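Section 4. Folding and Putting Away Your Lightfoot Washable Covers

Now that your covers have been through their first wash and are completely dry (please do go back to Section 3 if you feel any dampness along the trim, even a little), you're ready for the part most people tell us they put off. Folding a cover with a fuzzy edge is a little different from folding a sheet or a dish towel. The trim has some bulk to it, the corners are rounded, and the two like to wander off on their own while you're busy with the middle. Take it slowly the first time and it will soon feel as easy as folding a T-shirt.

This section applies to the small and medium covers sold under the Lightfoot name, in all colors. If you have the large cover with ties, turn to Section 5 for the two-person fold.

What you will need

A clean, flat table, big enough for the cover to lie fully open with a bit of room to spare
A soft clothes brush, or a dry washcloth if you don't have one
The storage sleeve that came in the bag

4.1 Getting the table ready

1. Clear the table and wipe it down, then let it dry. Crumbs love fuzzy trim, and once they're in there you'll be picking them out for quite a while.

2. Run your palm over the surface and feel for rough spots. A splinter or a nick can catch the fibers. If you find one, lay a smooth tablecloth down first.

3. Spread the cover out with the plain side facing down. Smooth it from the center toward the edges with flat hands.

Note: If the trim has flattened in the wash, brush it now, while everything is open. Short, light strokes going outward work best.

4.2 Making the long fold

4. Pick up the edge nearest you and bring it toward the far edge, stopping when the two edges meet. Let the fabric settle before you let go.

5. Slide one hand along the fold to press out any air. Press the fabric only, and leave the trim alone.

6. Fold in the same direction again, so that you end up with a long strip. Keep the trim together along one side and the plain fold along the other. The rounded end should keep its curve, so please don't tuck it in to make it square.

7. Step back and look at the strip. A slight slope or a gentle bend is perfectly fine. If one end has drifted a long way from the other, open the last fold and try again.

Caution: Never use an iron or a hot hair tool to sharpen a fold. The heat will mat the fuzzy trim, and it will not brush back up.

Small covers in the light green go just the same way as all the others, with the white trim along the top of the strip and the plain green fold along the bottom.

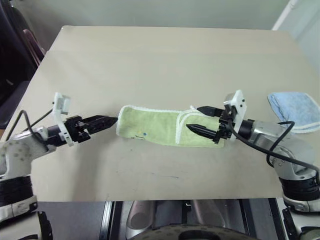 Ilinard wrote to us after the first printing of this guide to say that the long strip was the step that kept going wrong, and that it helped to hold the rounded end still with one hand and do all the straightening from the other. We tried it at the Clolville workroom and liked it so well that we now suggest it to everyone. If you are left-handed, simply hold whichever end feels natural.

4.3 Finishing the fold

8. Starting at the rounded end, fold the strip over by one third of its length. Lay it down loosely, without pulling.

9. Bring the other end over the top. Your cover should now be a small, soft bundle, a little thicker on the side where the trim is.

10. If a corner tip pokes out, tuck it back between the layers with one finger. It's only cosmetic, so leave it if it doesn't bother you.

4.4 Storing

11. Slip the bundle into the storage sleeve with the trim side toward the opening. This keeps the fuzzy edge from being squashed against the seam.

12. Stack no more than 10 sleeves in one pile. Covers at the bottom of a taller pile tend to come out with a crease that takes a wash to remove.

13. Choose a dry shelf or drawer. If you put your covers away in the spring and don't need them until September, take them out once over the summer, shake them open, and refold them with the long fold in a slightly different place.

Caution: Keep storage sleeves away from babies and small children.

Note: Replacement sleeves can be ordered from Skaklow using the part number 1171-S, printed on the small card in your bag. They come in packs of 20.

Continue to Section 5 for large covers, or skip ahead to Section 6 if you'd like help with stains.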